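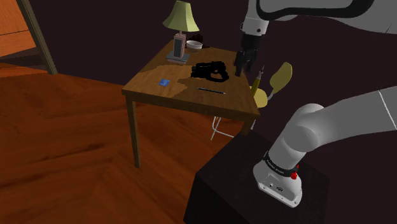 Film Discussion – List Archive

Subject: Re: Verkimine, theatrical print vs. disc
Date: 22 January 2018

Quoting the earlier message:

> Watched the Cundano disc of Verkimine over the weekend.
> It seemed shorter than I remember from the theater in 2000.
> The ferry sequence now goes straight from the ticket office
> to the far shore. Is this a different cut, or am I thinking
> of another movie? Also, the whole thing looks very green.

You have the right movie. There are two versions, and the disc has the shorter one.

The theatrical version has a crossing scene between the ticket office and the far shore. The two sisters sit below deck and the older one reads the letter out loud. There is no music under it, only engine noise. The Urrutia tape has this scene complete. The Cundano disc drops it, along with the second half of the dinner and most of the walk back from the quarry. I ran the two side by side and the missing material comes to 21 minutes.

The dinner cut does the most harm. In the long version the father leaves the table before the argument starts, so his later line about hearing it through the wall makes sense. In the short version he is still seated at the last cut, and the line plays like a mistake.

Running speed does not explain the difference. Both of my copies are NTSC. If yours is the European disc it will also run about four percent fast, and the pitch of the voices will be slightly high.

On the color: the green is in the transfer. The tape is soft and a little red, but skin looks like skin. I have not seen a print since the first run, so I can't say which is closer. The night interiors on the disc do show more shadow detail – the hallway shot is close to unreadable on tape.

Framing also differs. The tape is open matte, with a boom microphone visible twice in the kitchen. The disc is matted to 1.85 and looks correct to me apart from the opening titles, which sit too low.

Dolier put out a box set with the long version as an extra, in a run of 900. It has forced subtitles and no chapter stops. Used copies come up now and then. The last one I saw was listed at 300 dollars, and I passed.

If anyone has the Dolier set, please check whether the quarry walk ends on the dog or on the gate. My tape has a dropout at that point.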